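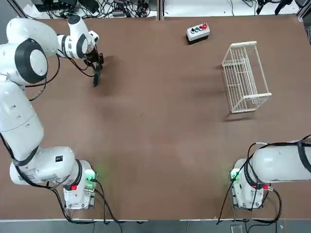
How to Oil a Tabletop Without Regretting It

Pick a day when nobody in the house needs to eat. A table takes one evening of work and then sulks for two days, and every person you live with will want to set a mug on it during that time.

What you need
A tin of hardwax oil (I use Starkora clear)
Sandpaper, 120 and 180 grit
Lint-free rags, more than you think
A vacuum with a brush head
A metal bucket of water

Step 1. Find out what's on it now
Put a drop of water somewhere discreet. If it soaks in, the old finish is mostly gone and you can move on. If it sits there looking pleased with itself, you have varnish, and you'll be sanding until supper.

Step 2. Sand
Start with 120 and go with the grain. Then 180. Stop there. I once carried on to 400 because it felt lovely, and the oil had nothing to grip. If the top is veneer, skip the 120 and go gently. Veneer is thin, and the stuff underneath is ugly.

Step 3. Clean
Vacuum, wipe with a barely damp rag, let it dry. Then vacuum again, including the edges, where the dust has been hiding.

Step 4. Oil
Stir the tin, don't shake it. Put on far less than seems polite and rub it in along the grain. After 15 minutes, wipe off everything that's still shiny. My neighbor Jarosław Kurek left his first coat to "soak in properly" and had a table that stuck to his sleeves until July.

Step 5. Wait, then do it again
Leave it overnight with a window open. Second coat the same way, only thinner. Two coats will do for a desk. A kitchen table may want a third, and you'll be sick of it by then - do it anyway.

Step 6. Deal with the rags
Oily rags can heat up and catch fire on their own. Drop them in the bucket of water, then lay them flat outside to dry before they go in the trash. Don't leave them in a heap in the garage.

Keep wet glasses and hot pans off it for the first week.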